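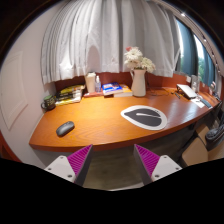
What does the Skuden hand-held gripper kit record?

It records the opening between the two fingers, the position of the tool in the room, and wide-angle video from a camera fixed above the fingers. All three streams share one clock and are written to a single file per take.

Campos, 8 December 2019 – Sarnus today opened orders for Skuden, a hand-held gripper kit for teams that train robot arms on household and office tasks. The operator holds the tool and does the task by hand. The recorded motion can then be replayed on an arm fitted with the matching Skuden end piece.

The fingers have ribbed pads on their inner faces. The pads are a wear part and can be changed with a small screwdriver, without taking the fingers off the body. Pads from the hand-held tool fit the arm-mounted version, so grip surfaces stay the same between recording and replay.

The tool weighs 600 grams with the battery fitted. One charge gives 4 hours of recording. Internal storage holds 1460 takes at the default length, after which files must be moved to a computer over the supplied cable. Recording stops by itself when storage is full, and existing takes are not overwritten.

Skuden is meant for use in furnished rooms. No markers need to be placed on desks or walls. Position tracking depends on visible detail, and Sarnus advises against recording in front of large blank surfaces or in very low light. Curved furniture, curtains and daylight from a window are within the supported conditions. Mirrors are not.

A trial version was lent to testers in July. Following their reports, the trigger spring was made softer and the status light was moved to the back of the handle. The file format did not change, and trial recordings open in the current software.

The kit contains one hand-held gripper, one charger, one cable, two spare pairs of pads and a calibration card. The arm-mounted end piece is sold separately. The first batch is limited to 50 kits, shipped from the Sarnus warehouse in Pusby in order of payment. Software updates are included for the life of the product – repairs are covered for the first year only.

Orders and technical questions are handled by the Sarnus sales desk in Campos.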